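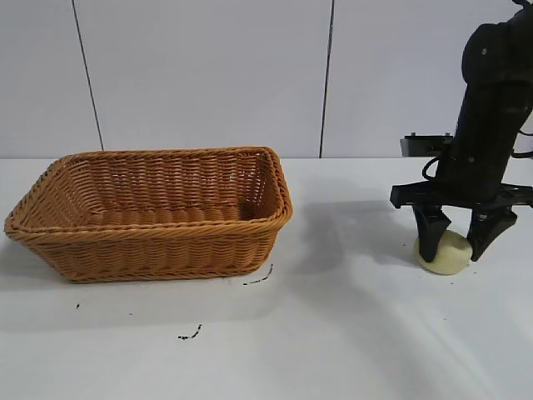 Subject: Re: [lanau-users] width estimate goes bad right at contact

Quick answers inline, am between two builds so excuse the fragments.

Dae-han Han wrote:

> Hi all,
>
> Running Lanau for pick-and-place into a basket, soft round objects only
> for now. Planner is fine, approach is fine. Trouble starts when the
> fingers touch. The perception node keeps publishing object width during
> the close, the object deforms, width estimate shrinks, and the grasp
> controller takes the new width as its target and keeps squeezing. Over
> 440 logged closes I have 227 where the commanded width went below what
> I set as the minimum in the object file.
>
> Second thing, maybe related. The segmenter gives me extra tiny
> "objects" on the white tabletop, some near the basket. The planner
> then tries to keep clear of them and the place path gets silly.
>
> I've tried turning the filter window up, no real change. Is there a
> supported way to freeze the estimate? Or should I move to the Ejigu
> controller?
>
> Dae-han

> The perception node keeps publishing object width during the close

Yep. Known, and it's our default which is bad. The width topic is live until the grasp state flips to HOLD, and HOLD only comes after the controller thinks it's done. So you get the loop you describe. Filter window won't help, it just makes the same wrong number arrive later.

What we do here: latch on first contact. In the grasp config

```
width_source: latched
latch_on: first_contact
contact_debounce: 2
```

Debounce is in control cycles, not ms. I got that wrong for a good while. With 1 it will latch on noise when the arm stops at the end of the descent, with anything big you're back to squeezing before it latches.

Check which finger is triggering too. On a round thing that isn't centered one side touches first, and if contact is set to `any` you latch while the other finger still has travel left. Fine for width, not fine if you also use that event to switch to force mode. Keep those as separate events. There's an old example in the repo that shares them, ignore it, I need to delete it.

> commanded width went below what I set as the minimum in the object file

That part is a real bug. The minimum gets applied in the planner and then never again, the controller doesnt read the object file at all. Ticket 617, I have a patch that clamps on the controller side, not merged because it breaks the Ullmont driver (it sends finger position from center, not opening, so everything is off by half). If you're not on Ullmont just take the branch.

> The segmenter gives me extra tiny "objects" on the white tabletop

Marks and specks on the table. On a plain white top they have way more contrast than a cream colored bun or ball does, so the segmenter loves them. Two things:

- set `min_height` in the table plane filter. It's off by default. A mark on the surface has no height so it drops out before clustering.
- fit the plane again after you move anything. If the plane is tilted even a little, the far side of the table starts to look like it has height and the specks come back.

Wiping the table also works, but I'd leave them while you tune. Useful test.

Shadows are a different problem, if you see a wide blob next to the basket that moves with the arm, that's the arm shadow and min_height handles it too, unless you are on the color-only pipeline. Are you?

For the basket: don't let it go through as a solid box. Use `container: open_top` or the planner puts the release point above the rim and drops from there. Tapered sides, so take the inner size at the bottom, not the top. Also a basket sitting at an angle needs the yaw from the rim fit, the default uses the bounding box and will happily call it square to the table.

> should I move to the Ejigu controller?

Not for this. It reads the same width topic so you'd have the same loop with new parameter names. Lendum folks did the move last August and ended up adding the latch themselves anyway. If you want Ejigu for the force mode then sure, but latch first, then swap. One change at a time please or I can't read your logs.

Can you send:

1. one bag with a bad close, width topic + finger positions + grasp state, that's enough
2. your object file
3. output of `lanau config dump` (the resolved one, not the yaml you wrote, they differ if you have an overlay somewere)

Bag can be short, from end of descent until HOLD. I'll replay it against the branch tonight if it's here by 6pm, otherwise it waits until the release is out.

Does anyone else use `latch_on: any`? Want to rename it.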